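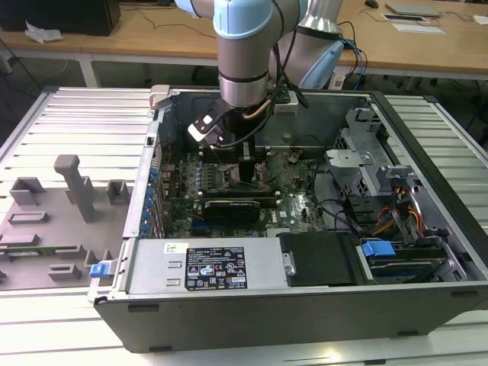
Trelstead Center for Adult Learning
Minutes of the Advisory Board, March Meeting

The meeting was called to order at 6:30 p.m. in the second floor reading room, Bernardo Amaral presiding. A quorum was present. The minutes of the previous meeting were approved with one correction: under Item 4, "Stivau Street entrance" should read "Stivau Street parking lot."

1. Spring enrollment
The registrar reported 79 new enrollments for the spring term. English for new residents and the high school equivalency classes are full. Bookkeeping still has openings, and the registrar asked members to mention this to local employers. Mr. Amaral asked whether the waiting list for English could be cleared by adding a morning section. The registrar replied that a teacher is available but that no room is free before noon. The matter was referred to staff for a proposal at the next meeting.

2. Hou Building lease
The current lease on the Hou Building ends in June. The landlord has offered a renewal of two years at the present rent, with the Center to take over snow removal. Members discussed the cost of a snow contract and the condition of the rear steps.
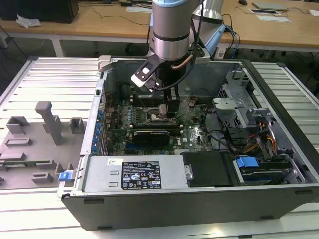 It was the view of several members that the steps should be repaired by the landlord before anything is signed. Moved and seconded that the director be authorized to negotiate the renewal on that condition. Carried, with two members opposed.

3. Course catalog
The draft fall catalog was circulated. Changes requested:
Restore the bus directions to the inside cover.
Print fees next to each course, not in a table at the back.
List the computer hardware class under Trades and Technology.
Correct the spelling of "upholstery" throughout.
The director noted that the printer needs final copy by the end of the month.

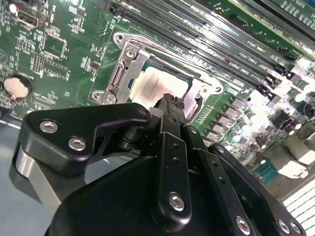 Page 2

4. Heating and lighting
Drudenus Electric has submitted a quote to replace the hallway lights. The board asked for a second quote and for the work to be priced with and without the stairwell. Complaints about the temperature in Room 5 continue. The director will ask for the thermostat to be moved away from the window.

5. Tuition assistance
The assistance fund supported 43 students last term. A motion to extend the application deadline by one week was carried without objection. The form will be made available in large print.

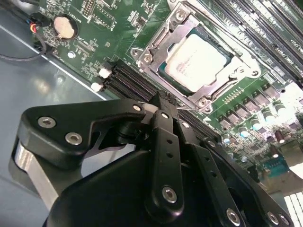 This page was last changed in March.

6. Public comment
A resident of Stivau Street asked that evening students be reminded not to block driveways. The director will place a notice at the front desk and speak with instructors. A former student thanked the board for keeping the reading room open during the break.

7. Other business
The lost and found shelf will be cleared at the end of term. Members who still hold keys to the old side door are asked to return them to the office.

The meeting was adjourned at 8:05 p.m.

Approved for posting: Bernardo Amaral, Chair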